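Jadoon Robotics Club — minutes, 14 August 2022

There: me (Fanni Somogyi, taking notes again), Haris Dervishi, Botond Virág, Csaba Kiss. Paraskevi Zacharopoulos joined by phone for the money part.

Last minutes were fine, except I spelled Zotetti wrong twice. Fixed now, sorry Csaba!

Sorting task. We spent most of the night on this one. Botond wants the stationery sort to be our entry for November, and I'm with him. Haris worries the markers are too skinny for the grippers and would like to start with the round containers. We went back and forth (a lot) and agreed on markers first, erasers second. Csaba will write up which compartment each thing goes in.

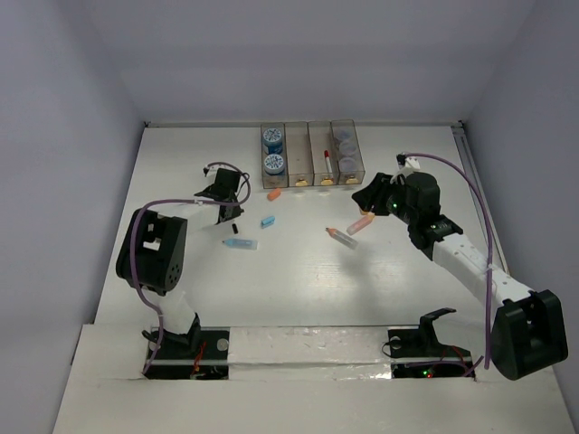 The two arms at the table, with the organizer at the back.

Cables. Haris asked whether the purple ones could be clipped closer to the arms — I said please yes. He'll try it before next time and bring the clips he has at home.

Money. Paraskevi says we have 1,425 in the account and 872 of that is already promised for spare servos. We voted to hold off on a second organizer until the entry fee is paid.

To do: Csaba, compartment list. Haris, cable clips. Botond, entry form. Me, email the school about keeping the room until 9.

Wrapped up when Botond had to catch his bus.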